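Jardin & petits pots
Rechercher dans le blog… OK

Le pin de Norach change de maison (et moi j'ai enfin vu la collection de Stillitz)

12 commentaires | 351 partages

Bon, je vous le dis tout de suite parce que je ne tiens plus : le vieux pin sylvestre de Norach quitte son jardin privé pour rejoindre la collection de Stillitz, et il sera visible par tout le monde dès le mois de mars ! Ceux qui suivent le blog depuis un moment savent que je radote sur cet arbre. Je l'avais vu une seule fois, sous la pluie, à travers une clôture, et j'en étais rentrée toute bête.

L'annonce a été faite à l'assemblée d'hiver du club, en décembre, entre le vote des cotisations (qui augmentent, oui, de 15 euros, on en reparlera) et la tombola. Apolline Lebrun, qui s'occupe de la collection, a pris le micro, a toussé deux fois et a lâché la nouvelle comme si elle nous donnait les horaires du parking. Gros silence, puis tout le monde a parlé en même temps. Moi la première.

Pour ceux qui débarquent : c'est un pin prélevé en montagne il y a très longtemps, avec un tronc couché qui remonte d'un coup, et un bois mort magnifique côté gauche. Brahim Samir l'a travaillé pendant des années chez lui, à Norach, sans jamais l'exposer. Il n'aime pas les concours, il le répète assez. Il déménage au printemps dans un appartement, au troisième étage, avec un balcon plein nord, et il a préféré le confier à Stillitz plutôt que de le vendre. On lui avait pourtant fait une offre de 3432 euros, somme qu'il a annoncée lui-même devant la salle en rigolant. « Un arbre, ça se donne à quelqu'un qui sait l'arroser », a-t-il ajouté. J'ai noté la phrase au dos de mon ticket de tombola (perdant, comme d'habitude).

Du coup j'ai profité de l'occasion pour aller visiter la collection, que je n'avais jamais vue, honte à moi, alors que j'habite à une demi-heure. Je suis arrivée à 9 h, il gelait encore à l'ombre du mur. Les feuillus étaient tous nus et c'est franchement la meilleure saison pour les regarder : on voit la ramification, les vieilles coupes, les erreurs aussi. Il y a un charme en forêt qui m'a retenue un bon moment, et un petit érable champêtre tout tordu, dans un pot bleu ébréché, que personne ne regarde et que j'aurais bien glissé dans mon sac.

Apolline m'a montré la place prévue pour le pin. C'est une tablette basse en pierre, à l'est, protégée du vent d'ouest par la haie, avec du soleil jusqu'au début de l'après-midi. Elle hésite encore sur l'orientation : la face choisie par Brahim met le bois mort en avant, mais en tournant l'arbre de quelques degrés on voit beaucoup mieux le départ des racines. Ils se sont chamaillés là-dessus au téléphone devant moi, très poliment, et je crois que c'est Brahim qui gagnera.

Pas de rempotage cette année, j'ai posé la question pour vous. L'arbre voyage, change d'exposition et de mains, ça lui suffit largement. Il gardera son pot actuel et son vieux substrat, avec juste un nettoyage de la mousse en surface et un contrôle du drainage. Le rempotage viendra l'année suivante si les bourgeons sont vigoureux, sinon on attendra encore. Pareil pour les ligatures : on laisse tranquille. J'avoue que j'ai pensé à mon genévrier, que j'ai rempoté, taillé et ligaturé dans la même semaine il y a deux ans. Il est au compost.

Le transport se fera tôt le matin, en camionnette fermée, pot sanglé dans une caisse. Tawfik prête le véhicule et la caisse (merci à eux, ils avaient déjà dépanné le club pour l'expo d'automne à Pimville). Il faudra être quatre pour le sortir du jardin, parce que l'allée de Brahim est étroite et qu'il y a trois marches. Si vous avez un dos en bon état, signalez-vous auprès d'Apolline ! 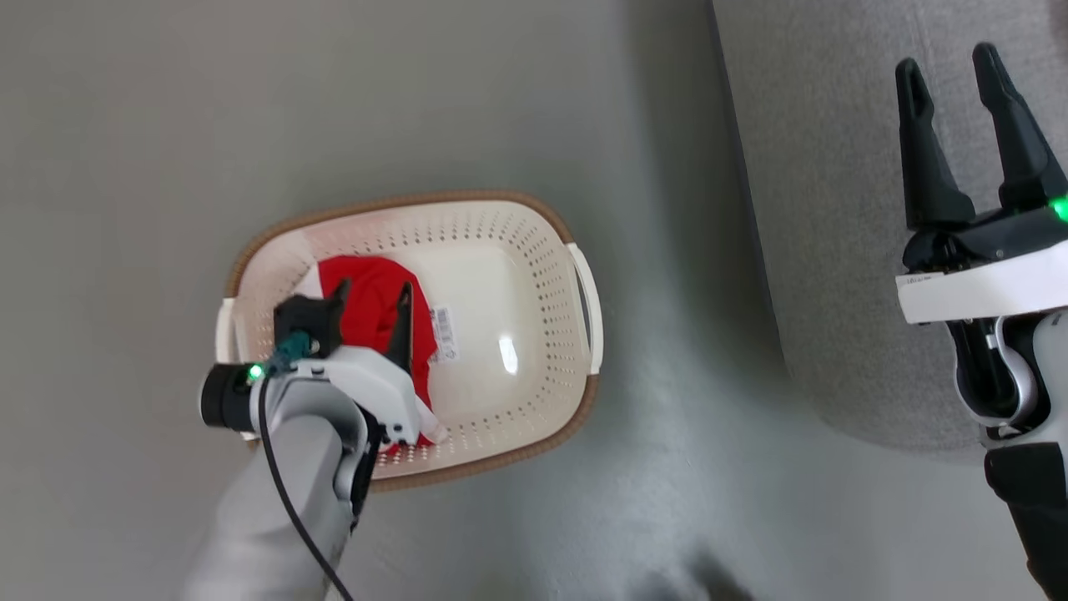 Un vêtement rouge dans un panier à linge couleur crème.

Côté pratique, l'entrée de Stillitz reste gratuite pour les adhérents. Le club en compte 482 désormais, et vu l'engouement, je vous conseille de venir plutôt le matin les premières semaines. Le parking du haut est petit, celui du bas est boueux, à vous de voir. Les chiens restent dehors. Les photos sont autorisées, mais sans trépied dans les allées.

Il y aura aussi un atelier sur l'entretien des pins au début du printemps, animé par Brahim en personne, qui a dit oui à condition qu'on ne l'oblige pas à faire un discours. Au programme, sélection des bourgeons, nettoyage des vieilles aiguilles, et une bonne heure de questions. Les places sont limitées à 15, inscription auprès du club, et on apporte ses outils. Vous pouvez venir avec un arbre s'il tient sur les genoux.

Moi j'y serai, avec mon petit pin noir de pépinière qui ne ressemble à rien pour l'instant. Je vous raconterai l'arrivée du grand en mars, et si j'arrive à soutirer à Brahim sa recette de substrat je la mettrai ici.

Partager cet article | 12 commentaires

Contact | © Jardin & petits pots, tous droits réservés | Haut de page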